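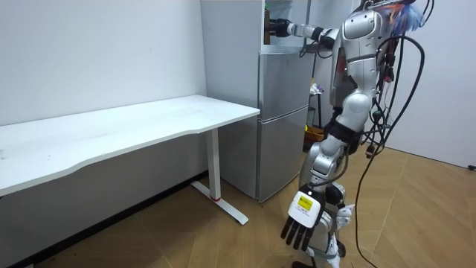

Skellau Summer Baseball League
Board meeting, 11/11/2025, 7 pm, clubhouse upstairs

Quorum present. July minutes approved with one fix - the Bronodeck game was a 4-3 loss, not a win.

1. Season wrap-up
Total paid attendance 3587, best night was the fireworks doubleheader. Two home dates lost to rain, only one made up. Team finished third in the division, out in the first round. Coaches want more off days in the second half, pitching staff was worn down by the last week. Schedule people to look at it.

2. Roster for next summer
15 players signed so far, 13 of them from four-year schools. Still short on left-handed pitching and need a second catcher. Temporary contracts OK for the first two weeks while the college postseason finishes. Discussion of innings limits - most college coaches now send a number with the player and we stick to it. No vote needed.

3. Host families
Need more beds. Four families not returning, two new ones interested. Agreed to mail the flyer before the holidays this time instead of waiting for spring. Grocery stipend stays the same. Question about players with no car getting to morning lifts, carpool list to go out with the welcome packet.

4. Field
Infield lip on the first base side still too high, bad hops all summer. Quote from Szűcs for regrading and new clay on the mound. Motion to accept, seconded, passed with one no vote. Work has to be done before the high school season starts. Visitors bullpen needs a new plate as well, not in the quote. Foul pole netting torn, patch it for now.

5. Bats and balls
Jekirix offering a team price on wood bats. Players were split on them last year, some broke fast. Order a small batch, let the hitters try them the first week, then decide on the rest. Baseballs - 101 dozen left over is wrong, that was loose balls. Recount befor ordering.

6. Bronodeck series
They want a home and home over the holiday weekend. Good gate for both clubs. Approved if the bus cost is split.

7. Other
Radio stream kept dropping in the late innings, need a better connection in the press box. Concession prices tabled. Scoreboard bulb order tabled agian.

Next meeting second Tuesday in January, same place. Adjourned 8:40.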